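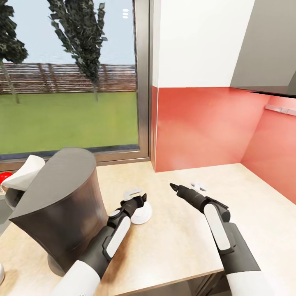
Will a machine ever make my coffee?

For as long as I've been writing about gadgets, somebody has been about to sell me a robot that does the housework. The date moves. When I started, it was two years away. This January I sat through a Wodix product briefing and heard that it was, once again, two years away.

So I spent a Monday with a company that has stopped giving dates. Drarnance makes software for two-armed household machines, and most of its work goes on inside a simulator, a kitchen that exists only on a computer. The current chore is the coffee counter. Cup on saucer, lid on the coffee maker, everything back where it belongs. My kids could do it at six, with complaints.

I asked for the success rate. In the simulator, on a layout the software has practised on, it finishes 9 runs in 14. Move the cup to the other side of the sink and it finishes two. I wrote both numbers down and was asked, politely, to remember that the first one had been worse in spring.
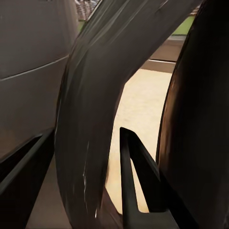
Close quarters: simulated gripper fingers, with the pale surface showing between them.

The trouble starts at the hand. Yours has skin that tells you a saucer is slipping before you've thought about it. A gripper with two fingers has to come at a thin, flat thing from exactly the right angle, or it pushes the thing along the counter until it runs out of counter. I watched several replays of that. There's a slow, careful approach, then a nudge, then another slow, careful approach. It has the feel of someone trying to pick up a coin in mittens.

Kitchens are a hard place to learn, harder than a warehouse and much harder than a car plant. A factory puts the part in the same spot all day and pays someone to keep it there. At home, nothing stays put and half of it is breakable.
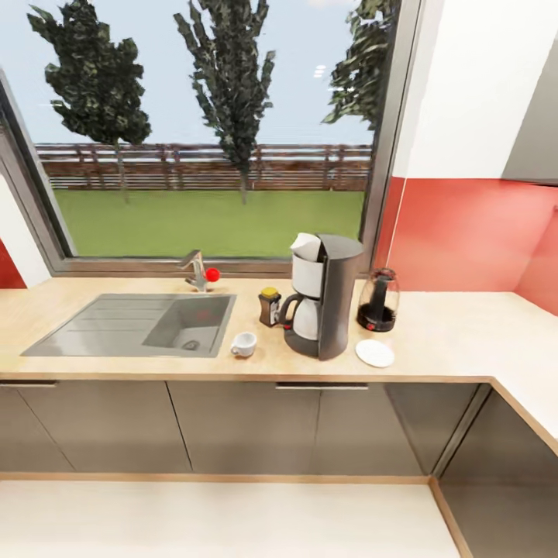 Tidying is also a matter of judgment, and that part gets left out of the sales pitch. When I tidy my own counter I'm making small decisions the whole way along. Take the simulated kitchen at Drarnance, where the coffee maker's lid is tilted open and a red ball is sitting up against the tap. I'd close one and move the other without a thought. A machine has to be told that a lid has a proper position and that a ball probably doesn't live by the sink, and then it has to be told again for the next house, where the ball belongs to the dog and had better stay where it is.

The optimists say simulation takes care of this. Practise in enough made-up kitchens and a real one becomes just another kitchen. Maybe. But real counters have crumbs, sticky rings and a kettle cord in the way, and software that copes well with clean pretend wood hasn't met my place after breakfast.

Shop floors are supposed to be the easier case, so I tried one of those too. Vrabec packs hardware kits and has been testing a Nuline picking arm on a single line. It's good at boxes. It's poor at bags, and it stops dead when two bags cling together. The firm now has a person stationed beside it to pull bags apart, and by my reckoning that person could be packing the kits.

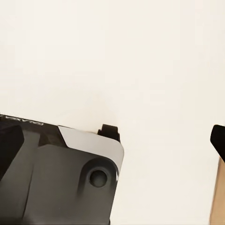
Drarnance thinks I'm measuring the wrong thing. The company's reply, when I read it a draft of these paragraphs, was that I was grading a toddler against a waiter, and that a machine which fails at a saucer today is collecting the very failures it needs to stop failing. They added that early dishwashers were no good either.

It's a fair point about dishwashers. I'd only say that the dishwasher got good by refusing to use hands. It's a box that sprays water, and we changed our plates and our cupboards to suit it. If a coffee-making machine turns up in my kitchen in the next few years, I expect it will be the same kind of bargain: a box with a button, and me still wiping the counter. I already own one of those. It cost less than dinner for two and it has never once asked me to keep the cup on the left.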